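Best finish for a worktop you bang on every day?
Workshop & Hobby Room > Benches and Tables

plumbline_pat
Posted 7:42 am
Okay bench people, I need opinions! I'm building a long worktop for the spare room (bookbinding, some leather, a bit of everything) and I'm stuck on the finish. The top is two glued-up pine panels, sanded to 80 grit so far. I've got it down to oil, wax over shellac, or plain old paint. I know half of you just gasped at paint. Color is a big part of the fun for me, and I'd love the room to feel cheerful in winter. What's holding up for you?

gluepot
Posted 8:05 am
Oil, oil, oil! Three thin coats, wipe off the extra, done in a weekend. When it gets ugly you scuff it and wipe on more. My top has had six years of abuse and I still like looking at it. Paint chips, and then you've got chips in your glue.

Yung-ching Yuen
Posted 8:31 am
Going to stick up for paint, because I love it. The trick is the undercoat and the waiting. I used the Zamham floor enamel on my bookbinding table, two coats, and then I left it alone until the smell was completely gone. Paper doesn't stick to it, PVA peels right off with a fingernail, and needles show up against it so much better than they did on bare wood. I've dropped far fewer on the rug since.

Also, go past 80 before you paint! Pine fuzzes up under the first coat and you'll feel every bit of it.

gluepot
Posted 8:40 am
PVA peels off oil too, for the record.

Yung-ching Yuen
Posted 8:44 am
Fresh oil, sure. Mine stopped letting go of it after a few months and I got lazy about topping it up. That's on me, but I know what I'm like.

marrow_and_twine
Posted 9:18 am
Team color all the way. I went back and forth between green and yellow for weeks and I'm so glad for every yellow thing I've looked at since. It bounces light up at your hands! White does too, but white glares at me in the afternoon and I end up squinting at my stitching. A soft gray wall behind it calms the whole thing down. Something like this:

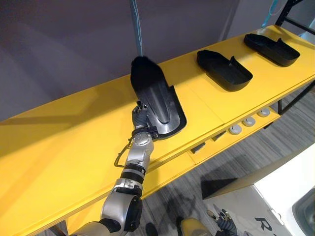

Long yellow top, plain gray wall. Love these two together.

My own is a bit warmer, more egg yolk, and I did the legs black. Anything darker than yolk started to look like mustard on my test board, and I didn't want to spend all winter with mustard.

plumbline_pat
Posted 9:36 am
Oh no, now I want yellow. I had a perfectly sensible blue picked out! Does it show dirt? I use a lot of black dye on the leather side and I'm not tidy.

marrow_and_twine
Posted 9:51 am
It shows everything, ha. Dye especially. I keep a big cutting mat under the messy jobs and wipe the rest with a damp cloth. Pencil comes off with a white eraser. Dye that gets past the mat is part of the family now.

old_grerkum
Posted 10:27 am
I'll be the grump. Paint on a working surface is a mistake if you ever clamp anything to it. I painted mine, clamped a book press to it overnight and pulled up a patch the size of my palm. I stripped the lot and put down hardwax oil, and I've been happy ever since. The color can go on the walls, the stool, the drawers, anywhere your clamps don't.

Yung-ching Yuen
Posted 10:39 am
How long did you let it cure? Dry to the touch is a long way from hard. I waited most of April before I clamped anything on mine.

old_grerkum
Posted 10:46 am
Four days. I see where you're going with this.

I still say a clamp will win in the end, cured or not. But fine, four days was silly.

tealandtacks
Posted 11:15 am
Nobody has mentioned linoleum yet so I will! Desktop lino glued over the pine, with a hardwood lip around the edge. It comes in lovely colors, it's warm under your wrists, and small knife nicks are hard to find afterward. I got mine as an offcut from Ollier and it was cheaper than the good enamel. You do need a really flat top and a roller, and you only get one go at laying it.

plumbline_pat
Posted 12:20 pm
You are all wonderful and no help whatsoever, I had three options and now I have four. I'm going to sand up properly, then do test boards in yellow enamel and in oil, leave them a good long while and clamp the daylights out of both. Will report back with the carnage!

gluepot
Posted 12:24 pm
Put some glue on them too. I want my rematch.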